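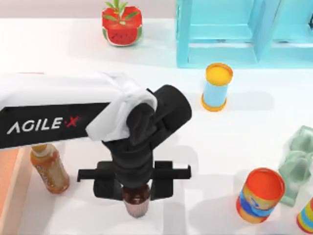
Household objects on a white tabletop, render.

Flutia household word list, README

Word list of everyday things found in homes, with the names people use for them. Made for the Flutia spelling app, now used by Mindstead for their reading worksheets too. Plain text, tab separated, one entry per line.

What's in it

3249 entries, 282 of them with more than one accepted spelling. Kitchen and bathroom are well covered. Garage is thin. Garden was dropped in the last round, too many plant names, will come back as its own list maybe.

Columns

word: lower case unless it's a proper name
room: kitchen, bath, bedroom, garage, other
level: 1 to 5, reading level, set by hand
alt: other spellings, split by semicolon
note: free text, mostly empty

How it was made

Started from the old Tsao list, which was 200 words and full of doubles. Merged in shopping lists and school handouts people sent us, then cleaned by hand. Brand names taken out except where everyone uses them as the plain word. Levels were set by two readers, and where they disagreed we took the lower one. Not perfect.

Known problems

- "other" is a junk drawer, needs splitting
- 14 entries have a blank level, listed in missing.txt
- couch / sofa / settee are three seperate entries, should be one with alts
- American spelling in word, British in alt, but a few got flipped
- some notes are only half sentences, ignore them
- plurals: scissors and tongs are in as plural, everything else singular. Tweezers got in twice

Loading

UTF-8, no header row. Some spreadsheet programs turn the level column into dates, so import it as text. The Skiltel export script still expects the old column order (room first), use the -n flag until thats fixed.

License

Free for classroom and home use. For anything sold, ask first. Credit as "Flutia word list" is fine.

Changes

Mon 18 January: garden removed, alt column added, tab instead of comma
Before that: no log kept, sorry

Fixes welcome, send the line number and the new line, no need to send the whole file.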